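Changer et entretenir le linge de lit sans y passer le dimanche : ce qui marche, ce qui relève de la légende

Entretien de la maison – mis à jour le mercredi 3 janvier 2024

J'ai lu beaucoup de pages sur l'entretien des draps avant d'écrire la mienne, et la plupart se recopient entre elles. Vinaigre blanc dans le bac adoucissant, bicarbonate sur le matelas, deux gouttes de lavande, et voilà un lit « assaini ». Je demande à voir. Ce qui suit est la méthode que j'applique chez moi et dans les deux meublés que je loue à Aranstead, avec mes réserves quand j'en ai.

Ce qu'il faut

Un drap-housse de la bonne dimension (mesurez aussi l'épaisseur du matelas, j'y reviens), un drap plat ou une housse de couette, un protège-matelas lavable, une lessive ordinaire sans adoucissant. Un panier. Pas de spray, pas de « brume d'oreiller ».

Étape 1 : défaire le lit

Enlevez tout, taies comprises, et laissez le matelas nu pendant que vous vous occupez du reste. On lit partout qu'il faut l'aérer deux heures fenêtre ouverte pour « tuer les acariens ». Deux heures de fenêtre ouverte ne tuent pas grand-chose à ma connaissance, mais ça évacue un peu l'humidité de la nuit, et c'est déjà une raison suffisante. En juillet je le fais tôt le matin, avant la chaleur.

Profitez-en pour passer l'aspirateur le long des coutures et derrière la tête de lit. Si elle est en tissu, une brosse douce suffit, dans le sens des panneaux. Les nettoyants mousse laissent des auréoles une fois sur trois, surtout sur le gris. 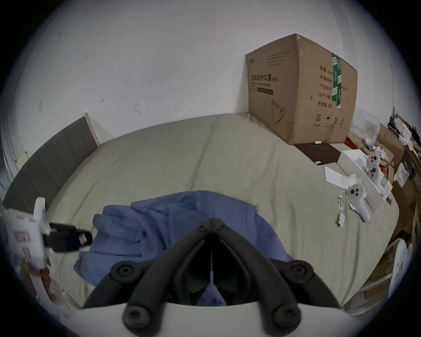

Drap kaki et tête de lit rembourrée gris foncé. Sur ce genre de teinte, les plis se voient tout de suite.

Étape 2 : trier

Séparez par couleur, puis par matière si vous avez du courage. Le coton et le lin supportent 60 °C, sauf mention contraire sur l'étiquette. Les mélanges avec polyester, je m'en tiens à 40 °C. Les bleus et les violets foncés se lavent seuls les deux premières fois. Le truc du gros sel ou du vinaigre pour « fixer la couleur », je l'ai essayé sur une parure Bozkurt bleu nuit : l'eau du deuxième lavage était aussi bleue que celle du premier. Les lingettes anti-décoloration attrapent peut-être une partie de la teinture, mais je ne leur confierais pas un drap blanc.

Retournez les taies et fermez les housses de couette. Une housse ouverte avale tout le reste du tambour et vous retrouvez une boule trempée au milieu.

Étape 3 : laver

Remplissez aux deux tiers. Pour un grand lit, cela veut dire une parure par machine, pas deux, quoi que promette la capacité affichée sur la façade. La dose de lessive indiquée au dos du bidon me paraît presque toujours trop généreuse : j'utilise 55 ml pour une parure complète, avec une eau moyennement dure, et le linge sort propre. Si le vôtre est rêche, essayez de réduire la dose avant d'acheter un assouplissant.

Essorage à 800 tours, parfois 1 000. Au-delà, les plis s'impriment et vous les repasserez ou vous vivrez avec.

Étape 4 : étendre

C'est l'étape bâclée par tout le monde, et celle qui change le plus le résultat. Sortez le drap dès la fin du programme. Prenez-le par les deux coins d'un même côté, tendez le bord bien droit, secouez une fois ou deux d'un coup sec. À deux, c'est plus facile. Seul, on y arrive en écartant les bras au maximum, quitte à plier d'abord en deux dans la longueur.

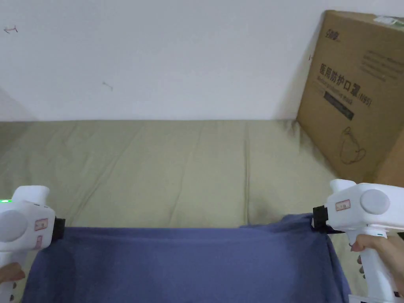
Tissu tendu par les deux coins du haut : le bord est presque droit et il reste surtout de légers plis en diagonale.

Ensuite, posez-le à cheval sur le fil, sans pinces si le vent le permet. Les pinces marquent les coins. J'ai acheté l'an dernier un étendoir Fekia censé « sécher sans plis » grâce à ses barres espacées. Il sèche correctement. Pour les plis, je n'ai vu aucune différence avec le vieux tancarville qu'il remplaçait.

Le sèche-linge ? Programme court, température moyenne, et on sort le drap quand il est encore un peu humide aux coutures. Les balles de laine font du bruit, c'est à peu près tout ce que je peux en dire.

Étape 5 : refaire le lit

Commencez par le protège-matelas, puis le drap-housse. Accrochez un coin à la tête, puis le coin opposé en diagonale, au pied. Les deux derniers viennent presque seuls. Si le quatrième refuse, n'insistez pas en tirant comme un sourd : vous avez probablement mis le drap dans le mauvais sens, ou bien les bonnets sont trop courts. Un matelas de 28 cm avec surmatelas demande des bonnets de 35 au moins. Les étiquettes « convient à tous les matelas » sont optimistes.

Pour lisser, passez l'avant-bras à plat du centre vers les bords, une fois dans chaque sens. Vaporiser un peu d'eau claire sur les gros plis fonctionne sur le coton, mal sur les mélanges. Attendez que ce soit sec avant de poser la couette.

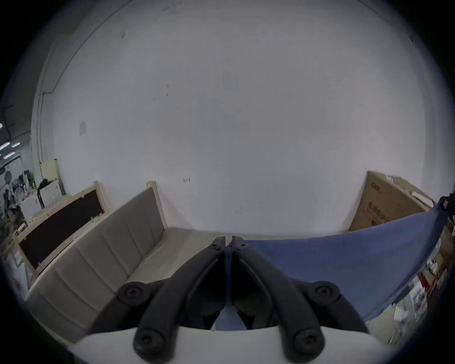

La housse de couette mérite un mot, parce que la méthode « burrito » circule partout comme une révélation. On étale la housse à l'envers, on pose la couette dessus, on roule, on retourne l'ouverture, on déroule. J'ai chronométré sur un lit de 160 : 263 secondes pour le burrito, 308 pour la méthode bête, bras enfilés dans la housse à l'envers et coins attrapés de l'intérieur. L'écart est réel, mais il faut un lit dégagé des deux côtés et ne pas se tromper de bout au départ, ce qui m'arrive encore.

Et les plis, finalement ?

Le repassage des draps est affaire de goût. Je ne repasse que les taies. Pour les meublés, j'ai comparé avec la blanchisserie Dustatbridge, qui livre le linge repassé et plié sous film. C'est net, rien à dire, mais plusieurs locataires ont trouvé l'odeur forte et je suis revenu au lavage maison.

À quelle fréquence ?

Toutes les semaines selon les uns, tous les quinze jours selon les autres, et chacun cite « les experts » sans jamais dire lesquels. Chez moi c'est dix jours en hiver, une semaine en été, plus souvent si quelqu'un est malade ou si le chien dort dessus. Le protège-matelas, une fois par mois. La couette synthétique, deux fois par an, dans une machine de laverie si la vôtre fait moins de 9 kg.

Rangement

Pliez la parure entière et glissez-la dans une de ses taies. Cette astuce-là, je la garde, elle tient ses promesses. Évitez les sacs sous vide pour le lin, les plis deviennent presque impossibles à rattraper. Pour les coins du drap-housse, emboîtez les bonnets deux par deux, posez à plat, rabattez les côtés arrondis vers l'intérieur pour obtenir un rectangle et pliez en trois. Si ça ne donne pas un rectangle parfait, tant pis, la porte de l'armoire ferme quand même.

Page consultée 3 391 fois – commentaires fermés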